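设备采购与预算 讲义四：双臂工作站的立项与预算编制
主讲：Pirjo Kemppainen　修订：2019年9月22日
适用任务：软质物品与纸袋的双臂操作

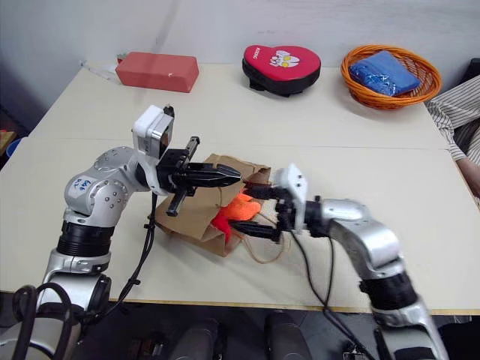 一、先定任务，后列设备
立项书第一页只写任务：对象的种类、尺寸上限、重量上限、每班件数。纸袋、织物一类对象会变形，袋口位置不固定，按刚性工件选型的夹爪行程通常偏小。双臂方案须另写明两臂工作区的重叠范围，台面尺寸由此推算。

二、预算科目
1. 本体：机械臂2台，控制器随臂报价，不得拆项。
2. 末端：平行夹爪、腕部模块、备用指尖。指尖列入耗材。
3. 台架：台面、底座、线缆固定件。腕部线缆的余量按最大伸展姿态核算，固定件单独列项。
4. 试验物料：纸袋按300只计，其余软质物品30件。
5. 安装调试与培训：按人日报价，注明差旅是否包含。
6. 备件：单列，不并入维护合同。

三、询价
本课案例向Hurov、Trusano、Drava三家询价，Nwosu只报台架。比价表统一为含税到货价，付款节点另起一列。Trusano的首轮报价未含夹爪通信接口，补报后名次有变动，计算过程见习题课材料。

四、交付与验收
案例合同交货期为66天，自预付款到账日起算。验收分两段：到货清点；现场以本单位物料试运行。第二段的合格判据须在签约前写入附件，包括抓取次数、允许的失败次数、纸袋破损的认定办法。

五、常见漏项
网络布线、急停回路、台面更换、人员在台旁作业时的风险评估费用。Pentti Ikonen的补充讲义中有完整核对表。

作业
按第二节科目编制一份预算表，附两家供应商的询价函草稿。10月第一次课前提交。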